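Folding and Sorting Table – Frequently Asked Questions

Clakex Clothes Exchange, Buckley hall

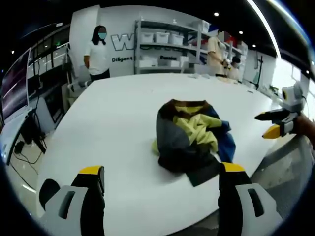
Before you come

What is the folding table?

It is the place where all clothes go before they reach the rails. People bring their clothes in bags, in boxes, sometimes in the arms. We put one garment at a time on the table, look at it, fold it and send it to the right shelf. You may help with the folding or only leave your bag, both are fine.

When can I bring clothes?

The table is open from 10 in the morning until 4 in the afternoon. In December we close at 2. Please do not leave bags outside the door in the night, even if the weather is good.

How many pieces can I bring?

Up to 28 pieces in one visit. A pair of socks is one piece. If you have more than this, for example after moving house, write to Seul-gi Wang first and she will find you a longer time.

Must the clothes be ironed?

No. They must be washed and completely dry. Wrinkles are no problem, and a garment which arrives in a ball can be folded as well as any other.

What do you not take?

Underwear, swimwear, single socks, work clothes with oil on them, and anything that smells of smoke. We also cannot take pillows and duvets, for which we have no space.

At the table

How do I start with a garment that is all bunched up?

Do not pull at the first piece of cloth you see. Look for a collar, a waistband or a hem, because these parts are thicker and they keep their shape. Lift the garment by this part, let the rest hang down, and give it one or two soft shakes. Then lay it on the table with the front side down. If you cannot tell what is the collar and what is the hem, look for the label – it is usually at the back of the neck.

My jacket has panels in different colors. Does this make a difference?

It makes the work easier, in my opinion. With a plain black sweater you can search a long time for the second sleeve. With a garment of several colors, you can use the panels as a map: put the same color left and right, and the middle is then where it should be. Be careful only with a bright lining, which likes to come out through the sleeves. Push it back before you fold.

Which fold do you use?

For shirts and sweaters we use the fold in thirds:

1. Lay the garment face down and make it flat with your hands, from the middle to the sides.
2. Fold one side to the middle, with the sleeve going straight down along the back.
3. Do the same with the other side.
4. Fold the bottom up to the middle, then once more to the collar.
5. Turn it over.

For trousers, put one leg on the other, then fold two times. Leszek Cieślak folds his trousers in four and they also fit on the shelf, so we do not argue.

What about hoods?

Fold the hood down on the back before step 2. A very thick hood can stay outside and be folded over at the end.

Should I close the zipper?

Yes, always, and the top button also. An open zipper can scratch other clothes and the fold becomes crooked.

Is there a reason to do only one garment at a time?

When there are several on the table, sleeves go into one another and small things get lost. We have found gloves folded inside a cardigan that was already on its way to Bura, our partner shop.

After folding

Where do the clothes go?

Most of them go to the rails and shelves here. Warm coats go to Bura. Clothes with a small hole or a missing button go to the Hodudance repair evening, where they are mended and then come back to us.

How much do you sort in a season?

Last season it was 971 pieces. We hoped for 1000 and we will try again. Roughly 100 of them went to repair.

Can I get my garment back if I change my mind?

If it is still on the same day, ask at the table and we will look together. Later it is difficult, as we do not write names on the clothes.

Can children help?

Yes, from the age when they can see over the table without a chair. Socks are a good beginning. An adult should stay near.

I have a question that is not here.

Please ask Seul-gi Wang at the table, or leave a note in the letter box by the entrance. Write your phone number clearly – we had some notes which we could not answer.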